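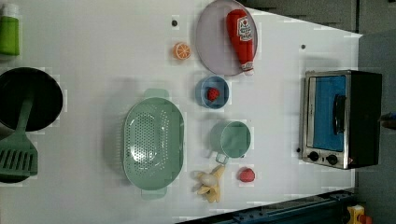
Twice a year I go through every play corner in our building with a clipboard and a cup of coffee, and I have come to look forward to it more than I probably should. The list that follows is the one we use at Pindwood, with my comments from the July round added under each item so that the room leaders can see what I was thinking as well as what I ticked. I start with the pretend kitchens, because they get the hardest wear and the most mouths, and I lay the things out on a white table, the frying pan and the green spatula and the big pale green colander with its rows of little holes, and look at each one under a good light before it goes back on a shelf. It takes longer than a glance into the bin, but I find far more that way.

Inspected by: Maritza Arboleda
Second pair of eyes: Duván Correa
Areas covered: Itcombe Room, Salazar Room, hallway, nap area, back yard

1. Play kitchens and pretend food
Surfaces free of cracks and sharp edges: OK
No piece small enough to fit the choke tube: SEE COMMENT
Anything with holes or slots scrubbed with the small brush: OK
Comment: Two pieces of pretend fruit in the Itcombe Room had split along the seam and one half went straight through the tube. Both are in the trash. Please don't glue split food back together, however much the children love it. I know the strawberry was a favorite and I am sorry about the strawberry.

2. Dress-up corner
Cords and ribbons no longer than 9 inches: FIXED
Buttons and snaps tight: OK
Hats washed: NOT DONE
Comment: The velvet cape had a tie long enough to go around a child's neck, and Duván cut it off and sewed on a patch of hook-and-loop while I was still writing it down. The hats need to go home with somebody who has a gentle cycle. I will take the first bag if someone will take the second.

3. Shelves and furniture
Tall units fastened to the wall: SEE COMMENT
No wobble when leaned on: OK
Heavy items on the bottom shelf: OK
Comment: I lean on everything with my full weight, which gives a bookcase a fair test. The one by the sink in the Salazar Room has a bracket, but the screw turns freely in the wall. It has been emptied and turned to face the corner until a proper anchor goes in. Please leave it that way, even though I know it makes the reading rug feel cramped.

4. Outlets, cords and lamps
Covers in place: OK
No cord crossing a walkway: OK
Lamps steady, bulbs shielded: OK
Comment: Lovely to have nothing to say here. Thank you to whoever taped down the cord behind the fish tank.

5. Nap area
Cots spaced 3 feet apart: SEE COMMENT
Bedding labeled and stored separately: OK
Clear path to the door: OK
Comment: When the room is full the last row creeps toward the others. I put small pieces of blue tape on the floor where the cot feet belong. Could the afternoon staff let me know whether they help or whether the children just peel them up? I have my suspicions.

6. Cleaning supplies
Cabinet locked: OK
Bottles labeled, with the date mixed: FIXED
Comment: One spray bottle had no label at all. It smelled like vinegar, but I poured it out anyway and rinsed the bottle. If you mix it, mark it, even if you mean to use it up in ten minutes.

7. Hallway and exits
Both exits clear: OK
Fire extinguisher gauge in the green: OK
Evacuation map posted at adult eye level: FIXED
Comment: The map was hidden behind the art show, which was a very handsome art show. It now hangs beside the coat hooks. We walked the route at 10:30 with the older group and they were out on the grass in 50 seconds, shoes and all.

8. Back yard
Gate latches on its own: NOT OK
Wood chips deep enough under the climber: SEE COMMENT
No mushrooms, wasps or standing water: OK
Comment: The gate swings to but doesn't catch unless you lift it. Until the new latch comes, an adult stands at that gate whenever children are outside, with no exceptions for quick trips to the shed. Under the slide the chips have been kicked down almost to the dirt. I have asked for 40 bags and will need help spreading them, and I will bring lemonade.

Still open: hats, bookcase anchor, gate latch, wood chips. Write your initials next to anything you finish and leave the sheet on the hook in the office.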